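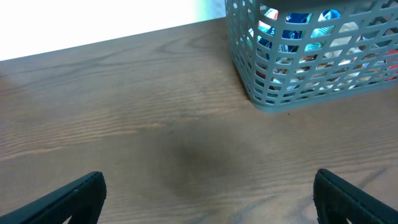
Why had the November minutes left out the vote on winter sanding, one member asked, when it took up half the evening and several people had stayed late for it? The chair agreed that it should have been in. The November minutes will be corrected to show that the sanding motion passed, with the upper end of Kavar Lane to be sanded before the lower end. The minutes were then approved as corrected.

Wustden Road Association
Members' meeting, 14 Dec 2024

Money
The statement of accounts was handed out. All 87 lots have now been billed for the year. Dues are still owed on five of them, and second notices have been mailed. A member asked if late fees could be dropped for the lot that changed hands in the fall. The board will look at the closing papers first, as the dues may have been collected at the sale and sent to the old mailing address.

The bill for gravel came in $800 over the estimate. The extra was for hauling, after the closer pit shut for the season. A motion to pay it out of the reserve was made and seconded. There was some discussion of whether the quote had covered hauling from any pit or only the near one. The quote was read out and does not say. Motion carried. Future quotes are to name the pit.

Culvert at Enache Creek
The pipe under the road at Enache Creek is rusted through along the bottom and the shoulder on the downstream side has started to drop. Closevix has looked at it and can replace the pipe in the spring, once the creek is low enough to work in. Their written price is expected after the holidays. Members who live past the creek asked how they would get in and out during the work. Closevix has said one lane can stay open except while the new pipe is being set. Those households want notice in writing, and the board agreed to send it.

It was asked if a larger pipe would be needed. The county wants to see the drainage figures before it signs the permit. Application has been made. No answer yet.

Until the work is done, the orange barrels stay where they are. Please do not move them to make room for trailers.

Plowing
Same contractor as last winter. Plowing starts at three inches. Several members said that the berm left across driveways on the bend was too high last year. The contractor has been told. Driveways are the owner's job under the bylaws, and this has not changed. Snow from driveways should go on your own side and not across the road, where it freezes into ridges and catches the plow blade.

Mailbox posts set closer to the pavement than the bylaws allow will not be paid for if they are hit.

Speed on Kavar Lane
Complaints again about delivery vans. A motion to put in speed bumps was made and failed for lack of a second, mainly over plowing. A motion to replace the faded sign at the entrance and add one below the bend was carried. Cost not to go over what is left in the sign budget.
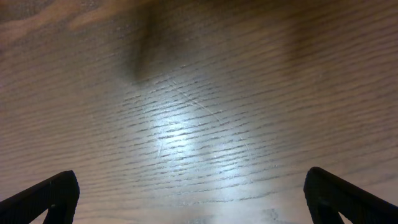 Wood tabletop, close view.

Dogs
Two letters were read about loose dogs near the school bus stop. The association has no rule on dogs beyond the county's. Owners are asked to keep them in during pickup times.

Other business
The shared chipper is back from repair. Sign it out on the sheet in the shed and return it with fuel. The key is on the new hook.

A request to trim the willows at the entrance was put off to the next meeting, as it is not clear which side of the lot line they stand on.

Five members offered to help clear the ditches in the spring. More are needed, especially for the stretch above the creek. Bring your own gloves and shovel.

Meeting adjourned. The next meeting date will be mailed with the second notices and posted at the mailboxes.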